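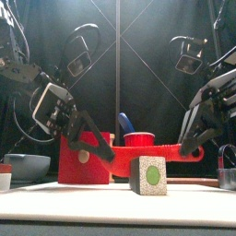
Does a tidy desk need a drawer?
Most desks are better off without one. A cup, a shallow tray and a clear patch of table will hold whatever is in use, and the rest can live in a cupboard.

I say this as the owner of a great many drawers. There is one in the kitchen that opens six inches and stops, having met a ladle. There is one in the hall which I believe contains the instructions for the boiler we had before this boiler. When my sister-in-law gave me a small wooden desk box with a drawer of its own, I thanked her warmly and went to find out what I could hide in it.

The trouble with a drawer is that it closes. You put in a rubber, a dead battery and a key, you push, and as far as the household is concerned the matter has been dealt with. Maritza Llanos, whose newsletter Brusteo I read with the devotion other people give to cricket, once wrote that a drawer is a bin with a longer notice period. She then recommended a set of drawer dividers at a price I shan't repeat.
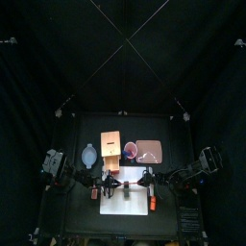
A tray has no such manners. Leave a crumpled wrapper in a tray and it will sit there looking at you all through the morning's letters, until you get up and do something. The same goes for a cup. A plastic cup can take pens, a spoon, a pair of scissors, and when it's full it simply falls over, a warning system I have never known a drawer to offer.

I will allow the drawer one defence. Left half open, it is a perfectly good tray, and mine has spent most of its life that way. Visitors push it shut for me. They think they are helping.
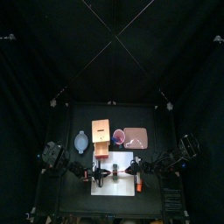 Then there is the sheet of paper. I keep a blank one flat in front of me, and the rule is that only the thing I'm working on may go there. Everything else must stay at the back in its row. I have kept to this rule since September, apart from lunch.

My sister-in-law is coming again next month. She has mentioned, in passing, a matching box with two drawers.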